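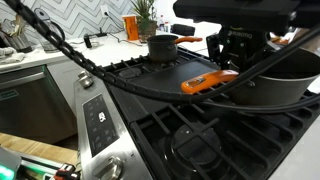 Have you ever wondered why a gas stove wears those big black bars on top? I used to think they were just there to look tough!

The bars are called grates, and ours are made of cast iron. That's a very heavy kind of metal that can stand a lot of heat. They hold your pot up above the burner, so the flame has room to breathe. Yep – fire needs air, just like you do.

Under the grates you'll find round black burner caps. Gas comes out in a ring beneath each cap, and the cap helps spread the flames out to the sides. Neat, right?

Now for the pans. A big stockpot is great for soup, and a little saucepan is just right for warming up milk. My favorite is the griddle – a flat plate that can lie over the middle burners, with loads of room for pancakes (my friend Niamh once ate nine).

Metal soaks up heat fast, so always ask a grown-up before you touch a pan or turn a knob. Next time we'll talk about why soup bubbles.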